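Does the Five-Second Rule Work? Don't Bet Your Lunch on It

You drop a cracker. Somebody yells "Five seconds!" and you grab it and eat it. Safe, right?

Ask how anyone would know that. Who timed the germs? Germs don't wear watches, and they don't wait politely while you count. Whatever is on the floor can get onto your food as soon as the two touch.

Time can matter a little. Food that sits longer may pick up more germs. But "more later" is a different thing from "none now," and the people who love this rule tend to mix those up.

What the food is like matters too. A wet slice of watermelon picks up germs easily. A dry cracker picks up fewer. The floor counts as well, and a floor that looks clean can fool you, as germs are far too small to see.

Kids at Birkton School voted on the rule in October. Out of 201 votes, 62 said it was true. That tells you what the kids think. It tells you nothing about germs, and it wouldn't if all 201 had said yes. Be careful when someone says "everybody knows."

"I ate floor toast and I was fine," says my neighbor Toàn Đoàn. Maybe so. Most germs won't make you sick, and he may have been lucky. One piece of toast is a pretty small test.

Wrapped food is another story, as long as the wrapper has no holes or tears. The germs land on the outside.

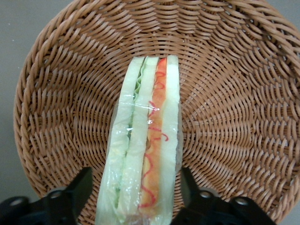 Can I just wash food that fell on the floor?

It depends on the food. A whole apple can be rinsed well under running water, which takes off dirt and a lot of the germs, though maybe not every one. Bread and cookies just turn to mush, so throw those out.

Next time somebody shouts a number at your snack, ask them where they got it.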